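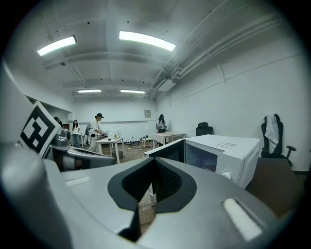
¿Saben ya fregar los platos? Una respuesta con ganas

Cada vez que en una comida familiar digo que me interesan los robots, alguien me pregunta cuándo va a poder comprar uno que le recoja la cocina. Llevo años contestando «pronto», y ya me da un poco de vergüenza. Así que voy a intentar responder con más cuidado, sin perder el entusiasmo, que lo tengo y mucho.

Empiezo por el microondas, el electrodoméstico más tonto de la casa. Abrir la puerta, meter un plato, cerrar, girar una rueda, esperar. Un niño lo aprende en una tarde. Para una máquina hay ahí por lo menos cinco problemas distintos, y ninguno está resuelto del todo. La puerta ofrece una resistencia y de pronto deja de ofrecerla. La rueda pide un agarre fino y un giro de muñeca. El plato lleva sopa, y la sopa se mueve. Y encima cada modelo es diferente: unos tienen botón, otros tirador, otros una pantalla que solo responde a un dedo de verdad.

En junio pasé dos días en Hostden, en el taller donde el equipo de Botlow prueba su brazo para tareas domésticas. Le vi hacer 26 intentos de sacar un tazón del microondas y dejarlo en la mesa. Lo consiguió en 19. Sé que contado así suena a poco (¿quién quiere un ayudante que falla siete veces?), pero yo salí de allí dando saltos. El tazón no estaba siempre en el mismo sitio, la mesa la movían entre un intento y otro y, en dos ocasiones, el brazo falló el primer agarre, retrocedió, se recolocó y volvió a probar él solo. Eso, para quien haya visto a una máquina industrial repetir el mismo gesto en el aire con la pieza caída en el suelo, es una maravilla.

Lo que ha cambiado es la manera de enseñar. Antes se escribía el movimiento línea a línea y se rezaba para que nada se moviera. Ahora se parte cada vez más de lo que hacen las personas: alguien coge una pinza con la mano, hace la tarea una y otra vez, y la máquina aprende de esas repeticiones. Me gusta la idea porque reconoce una cosa que solemos despreciar, que recoger una mesa es un oficio. Hay decisiones en cada gesto. Qué se coge primero, con cuánta fuerza, por dónde se pasa para no tirar el vaso.

El taller mecánico parece otro mundo y se parece bastante. En Flirnwood, una empresa pequeña que monta cajas de conexiones, tienen desde hace tiempo un brazo al que llaman Xavier. Atornilla tapas de maravilla. Nueve horas seguidas si hace falta. Pero los cables los sigue metiendo la gente, y me lo explicaron allí con bastante gracia: el tornillo se deja, el cable negocia. Todo lo blando, lo flexible y lo enredado sigue siendo nuestro. Toallas, bolsas, mangueras, sábanas bajeras. ¡Las sábanas bajeras! Yo tampoco sé doblarlas, conste.

Entonces, ¿pueden o no pueden? Mi respuesta hoy es que pueden con tareas sueltas, preparadas con algo de mimo, y que todavía no pueden con una mañana cualquiera. Una mañana cualquiera incluye un gato, un cajón que se atasca, una taza sin asa que guardamos por cariño y un niño que ha cambiado de sitio el estropajo. Encadenar diez tareas fáciles es mucho más difícil que hacer una difícil, porque los fallos se acumulan. Si cada paso sale bien nueve veces de cada diez, tras diez pasos lo normal es que algo haya acabado en el suelo.

Y queda el tiempo. El brazo de Botlow tardaba bastante más que yo en servir aquel tazón. A mí eso me preocupa menos que a otros. Si estoy fuera de casa, me da igual que vaciar el lavavajillas lleve toda la tarde. Para una persona mayor que no puede levantar una cazuela, una ayuda lenta y fiable valdría muchísimo. Lo de fiable es lo que falta, y por ahí pediría yo que se midiera: menos vídeos del intento bueno y más recuentos completos, con los platos rotos incluidos.

Seguiré yendo a verlos siempre que me dejen. Me han prometido que la próxima vez tocará el lavavajillas, cesta de cubiertos incluida, y pienso llevar mis propios tenedores.

12 de octubre de 2021

Contacto | © 2021 Todos los derechos reservados | Volver arriba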